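Condensation rings on veneer in furnished units
Community Help > Housing and Furnishings
2021-11-16

Ciltport Lettings Desk
Our office manages 18 furnished units. Tenants report pale rings on round wooden tables. Which treatment is approved before the March inspections?

Priveck Tenant Services
Pale rings are generally moisture held in the finish. Allow the surface to dry for two days, then apply paste wax with a soft cloth. Dark rings should be referred to a refinisher. Curved rims require the same treatment as flat tops.
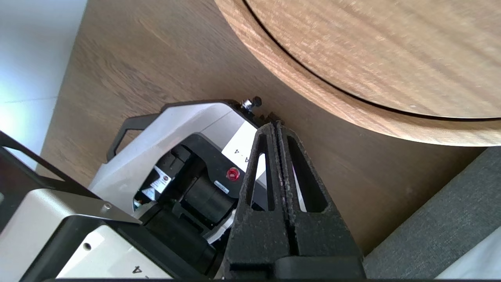
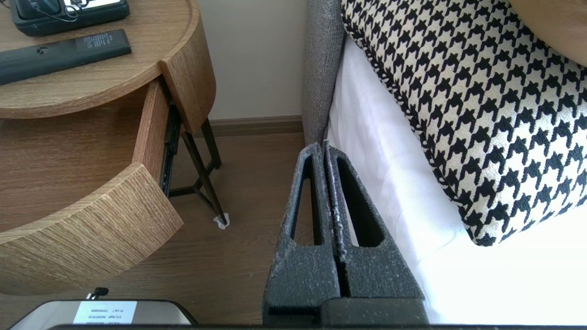 Round wooden tops, first and second photos. Second photo: nightstand with drawer open.

Shearer Road Residents Office
We use coasters. Replacement cost us $261 per table.

Traridel Housing Office
Please do not use bleach. Test any product on a hidden area first and record the result in the unit file.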